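My Blue Table, One Gray Cloth, and a Lot of Glass

I've been meaning to put this page together since November, when I finally got serious about the shine on things in my house. I don't mean clean-clean. I mean that look where you walk past a glass door in the late afternoon and there isn't one gray smear glowing at you. My mother could do it with newspaper. I can't, I've tried, I just end up with ink on my fingers and a window that looks worse than before!

So this is the gallery for cloths and shiny surfaces. It goes with the longer post on vinegar (still half written, sorry) and with the drawer post, where I got rid of every old T-shirt I'd been using as a rag. If you came over from the Kovstead shelves page, welcome, the shelves are still up and still a little crooked.

A few things about how I do it, before the pictures. I work at the blue table because it's the one spot in the house where I can spread out, and because lint shows up on it like crazy. Light gray fluff on bright blue, you can't miss it. I bought it secondhand for $14 from a lady two streets over and I've done everything on it, from repotting to wrapping presents. It gets wiped more than anything else I own.

The cloths came in a big bundle from Lellon, which is a little housewares store out past the car wash. I'd gone in for a dish rack. They had the cloths in a bin by the register, plain colors, no fancy packaging, and I grabbed way too many. Some went in the car, a couple went under the bathroom sink, and the rest live in a basket by the back door with the spray bottles.

I keep the colors separate and I'm pretty strict about it. Gray is for glass and anything with a gloss. Yellow is for the kitchen. Green is for the bathroom, and green never, ever comes out of the bathroom. My family thinks this is over the top, but then my family also once dried the wine glasses with the cloth I'd used on the bike chain, so I don't take their vote.

What I look for in a glass cloth is a short, tight loop. The long shaggy ones are great for dusting (I love them on the blinds) but on anything glossy they just push the damp around and leave little trails. Short loops, no border stitching if you can find it, and big enough to fold in quarters. I fold mine so I've got a fresh side to flip to, and when all the sides are used up it goes in the wash and I get another one. That's the whole system.
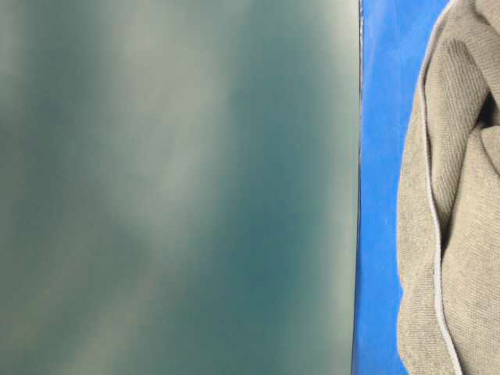 Dark teal right next to all that blue, with a pale streak of reflected light running down across it.
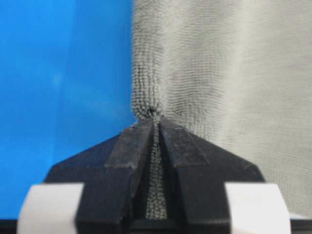 Gray knit, pinched into a little pucker, and you can see how the rows of stitches all bend toward it.

Do you have to use a special detergent for microfiber cloths?

Any plain liquid detergent is fine, and you need less of it than you'd think. The thing to skip is fabric softener, including dryer sheets, which coat the loops and leave you with a cloth that slides over everything and picks up nothing. I wash mine on warm with other cloths only, no towels and no fleece, and dry them on low or hang them over the rail.

OK, more about washing, because I get more mail on this than on anything else. My first batch I ruined completely. I threw them in with a load of bath towels, and they came out covered in fuzz that I was still picking off a week later. Now they get their own little load. It feels wasteful to run the machine for a handful of cloths, so I keep a mesh bag hanging on the back of the laundry room door and wait until it's good and full. I use the short cycle and half a cap of detergent.

If you've already used softener on yours, don't toss them yet. I've brought a few back by soaking them overnight in hot water with a splash of white vinegar and then washing them twice with nothing else in the drum. They were never quite as grabby as new, but plenty good for the car or the patio chairs.

For the spray I go back and forth. Most of the time it's just water with a tiny bit of dish soap, and I do mean tiny, a couple of drops in the whole bottle. Too much soap is where streaks come from, at least at my house. For greasy fingerprints (we have a glass cabinet door right at snack height, you can imagine) I go over it with the soapy water first, then plain water, then a dry cloth. Two cloths, always. One damp and one dry. The dry one is doing most of the work and people leave it out all the time.

Also, spray the cloth and leave the glass alone. With picture frames especially, the liquid runs down and creeps in under the edge, and then you've got a wavy brown line on your print forever. I have one of those in the hallway. It was a wedding present. It still hangs there and I still look at that line every single day.

Direct sun is another one. I used to wait for a bright day so I could see what I was doing, and everything dried before I could wipe it off. Cloudy mornings are so much better! I do the downstairs windows with my coffee and then I check them when the sun comes around and fix whatever I missed.

The Jorketti squeegee people keep telling me about in the comments is on my list, I promise. I've got a cheap one from the grocery store for the shower and I like it fine, but the rubber has a nick in it now and it leaves one thin line down the middle of every pass. If anybody has tried theirs on a big mirror, let me know how it did around the edges, that's where mine always skips.

Last thing, and then I have to go start dinner. Somebody asked how long a cloth lasts. I don't keep track, I just retire them when the loops go flat and they start feeling slick or kind of crunchy. Retired gray ones go out to the garage for the mower and the bikes, and I snip a corner off so they can't sneak back into the house. The yellow ones get demoted faster, tomato sauce does that.

Next gallery is going to be the baskets, including the giant one from the Kaczorowski yard sale that I carried home on foot. I still have to find a spot for it.

Posted May 12, 2021
Filed under: Cleaning, Cloths & Rags, The Blue Table
14 comments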